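Eltar marble mats + index flags, used for parcel sorting
Posted 3/11/23

Quick one, parcels waiting. Bought the Eltar gray marble mats to split up a sorting table by neighborhood. One mat per drop area, box goes on the mat, done. Before this we had masking tape lines on the wood. Masking tape lines last until somebody drags a box over them.

They're sold as shelf and drawer liner I think? The listing on Gergate was not clear. Comes on a roll, 24 inches wide, you cut it yourself. Scissors are fine. A knife is faster but go easy, I scored the table.

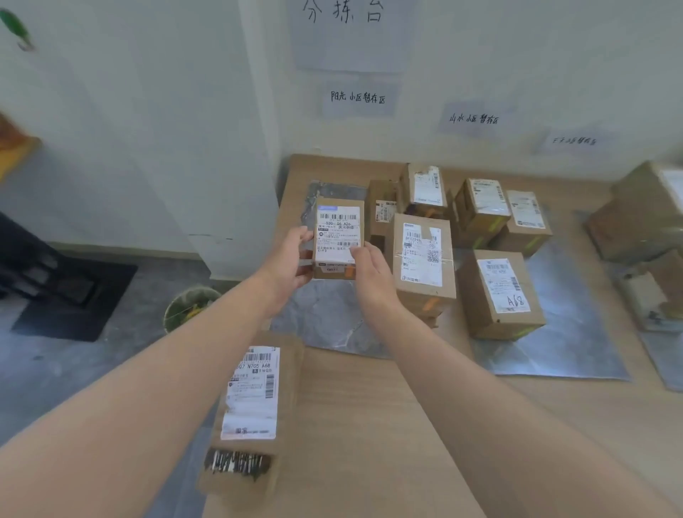 Grip is the main thing I wanted and it's good. You can set a box down a bit crooked, nudge it, and the mat stays put. Edges stay down after a day or so. We still keep paper signs on the wall over the table for the temporary storage areas, a gray mat doesn't tell you where anything goes, and long flat parcels will always stick out wherever you put them. The veins are nice to look at, no use at all for lining things up. A plain grid would of been better. They don't make one.

Cleaning: damp cloth. Marker comes off if you catch it early. Packing tape is the enemy, if the sticky side touches the mat it pulls some of the print off. Lost a corner that way. Minus one star right there.

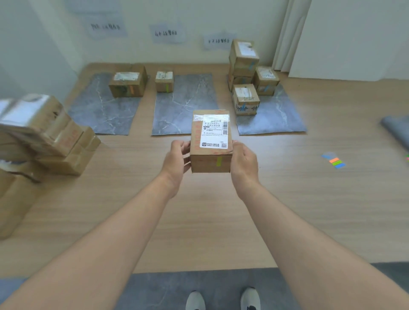 Floor use is OK too. I wasn't going to bother but table space runs out fast in July and it's the same again now. Three mats in a row along the wall, cartons straight on top, and you can stand on one in sneakers without thinking about it. Would not roll a loaded cart over them. The green strip down low on the front of a box is how I like the color marking done, you can read it without picking the thing up, and it keeps clear of the label.

So, the flags. These are Ondberg, the little index ones for books and paperwork. $8 for the pack. Yoshinori Ogura on the evening shift swears by the Murakami ones, which are wider, but they cost more and the blue is nearly purple.
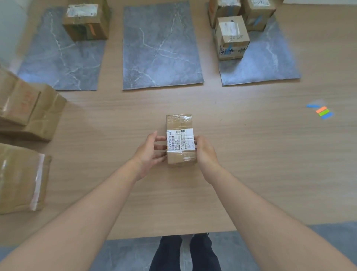
Stick is fine on plain cardboard. On shiny tape, even better. On dusty boxes forget it, wipe first or press hard with your thumb for a few secs. They peel off clean, no gunk. Getting the first one off the backing is fiddly with dry hands, I end up bending the strip to lift an end. Bright green and yellow-green are too close together under our lights. Use one or the other, not both, we mixed up a whole row before I figured that out.
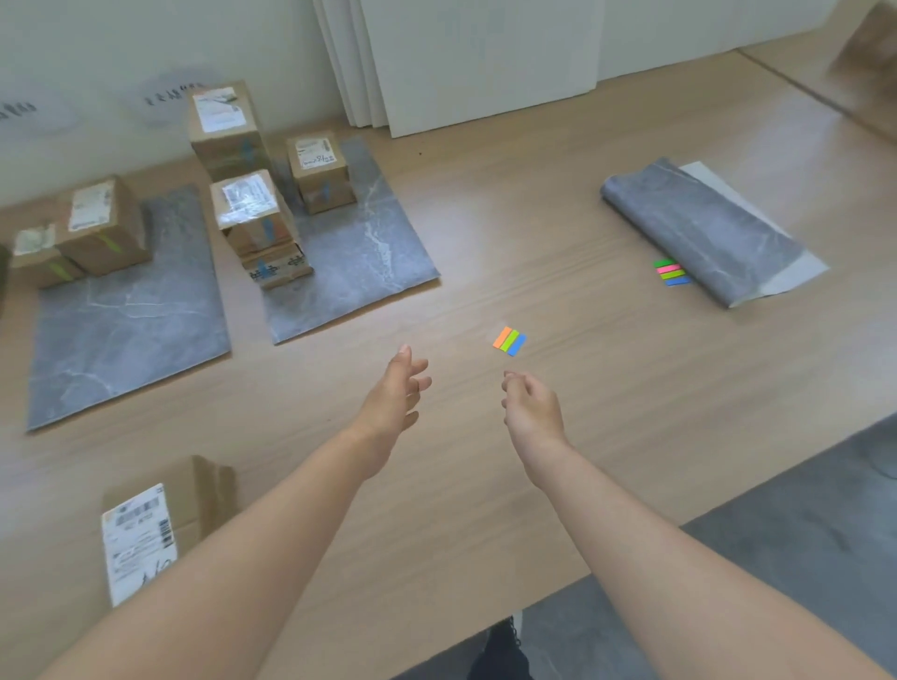 Orange, green and blue flags, with a mat rolled up toward the back.

The curl: yes it curls out of the roll. Roll it backwards overnight or put heavy boxes on the corners. Cold room makes it worse. Also it smells the first day, open a window.

Numbers if you want them. 356 parcels through on our busiest day with this setup, two mats replaced in 8 months, both from tape damage.

Mats 4/5, flags 4/5. Would buy both agian. If Gergate is out of the gray get the white, same stuff, shows dirt more.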